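Toy Storage Baskets: Sorting and Filling
Page 2 of the Dunstan storage gallery
Text by Rekha Nautiyal, May 17, 2022

The basket covered on this page is a long rectangular type with woven walls, a braided rim and a cutout handle. It sits lengthwise on a white table, one short end toward the front, with the long sides running toward the back. 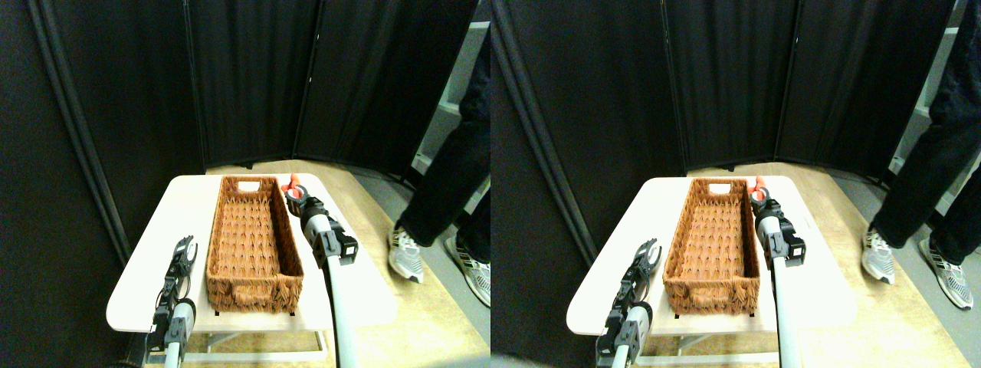 A flat woven floor matters more for plush toys than wall height. Soft items settle under their own weight, and an uneven floor pushes them into one corner. Shake out the basket before filling and check the weave for broken ends, which snag on long pile.

Start with the larger pieces along the center line. Small limbs and ears go in last — they fold easily and fill the gaps at the walls.

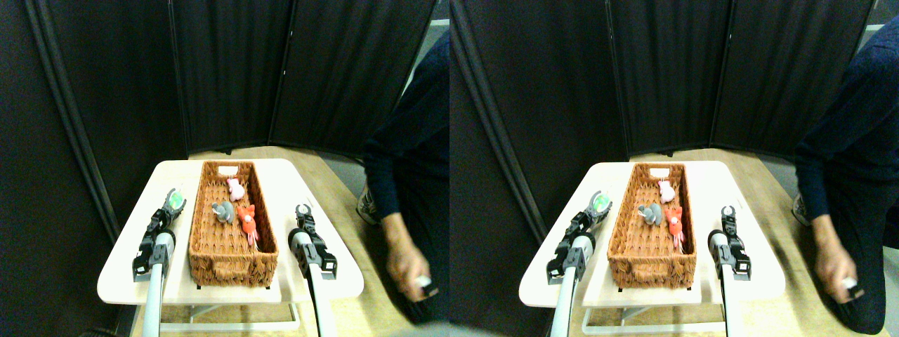
Three plush toys along the center of the basket: light pink at the back, gray and orange-red touching in front of it.

Dark and light fabrics can share a basket if both are colorfast. Test new toys with a damp white cloth first. Labels on the rim should face outward.

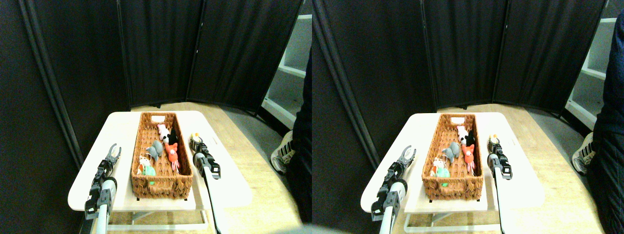
Six plush toys, mostly along the right side and in the near left corner. Mint green lies against the front wall, with white and red directly behind it.

Shelf layouts and lid options are on the next page. Corrections to Juniper Schumacher.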